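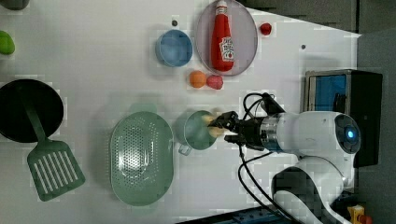 A tabletop manipulation cell at the Lovach open day, with the gripper holding a food item at a green mug.

Search this site Enter keywords Go

Lovach opened its automation hall to visitors in March, with demonstrations running from 10 a.m. to late afternoon. The company, which integrates small robot cells for kitchens, packing rooms and light assembly, received 358 registered visitors. Most came from food service and contract packing firms in the region.

The main demonstration was a tabletop cell for handling mixed household and kitchen items. A single arm with a two-fingered gripper worked over a white table set with cookware, dishes and pieces of food, some of them toys. Operators gave the arm short pick-and-place tasks, such as moving a small item to a mug, a bowl or a plate. The layout was changed between runs, and visitors were allowed to rearrange the table themselves before a task was started.

Lovach said the cell is intended to test how a general-purpose gripper copes with objects that differ in size, stiffness and surface. A mug has a narrow opening and a handle that the fingers have to clear. A bottle lying on its side can roll when touched. A colander offers a thin rim but no flat face. No fixtures or trays were used to hold objects in position, and the control software had to work from whatever arrangement it was given.

The schedule called for 200 task attempts over the day. The company logged 123 before the early afternoon break and completed the remainder by closing time. Each attempt was recorded as finished, finished with a retry, or stopped by the operator. Lovach did not release a success rate at the event. It said the logs would be reviewed first, and that results would be sent to registered visitors along with the list of objects used.

Speed was limited throughout. The arm ran at a reduced setting so that visitors could stand close to the table, and a typical move took several seconds longer than it would in a closed cell. Staff described the setting as suitable for demonstrations and operator training. For production use, the same hardware would run faster behind a guard or a light curtain, depending on the site assessment.

Several questions from the floor concerned cleaning. The gripper fingers in the demonstration cell are not rated for direct contact with food sold to the public. Lovach is working on a removable finger cover that can be changed without tools, and expects to have trial parts ready before the end of the year. The arm itself would also need a washable sleeve in most commercial kitchens – a point raised by two catering companies during the morning session.

A second station, run jointly with the software firm Bansal, covered task setup. Visitors used a tablet to choose an object and a destination, then watched the planned path on a screen before approving it. Bansal said a new object can be added with a set of images taken from different sides, and that setup for a simple item takes less than an hour. Soft or transparent items take longer. The firm is also preparing a version of the tool that shows the operator why a grasp was rejected, which in the current release appears only as a numeric code.

Oltetti, a maker of ready meals, presented its own plans in a short talk at 2 p.m. The company will install one cell at its Stivach plant for a trial on portioning side items into cups. The trial line is designed for 800 cups per shift, well below the output of the plant's manual lines. Oltetti said the purpose is to measure stoppages and changeover time, and that staffing on the existing lines will not change during the trial. A decision on further cells will follow after three months of operation.

Attendance was highest at the late morning session, when the tabletop demonstration was moved to a ticketed queue. Groups were limited to eight people for ten minutes each. Lovach said it would add a second table next time and place a screen above the cell so that those at the back can follow the gripper.

The demonstration cell will remain in the hall and can be viewed by appointment. Companies wishing to bring their own objects for testing should submit dimensions and weights in advance. Items over the payload limit of the arm, and items with exposed blades, will not be accepted.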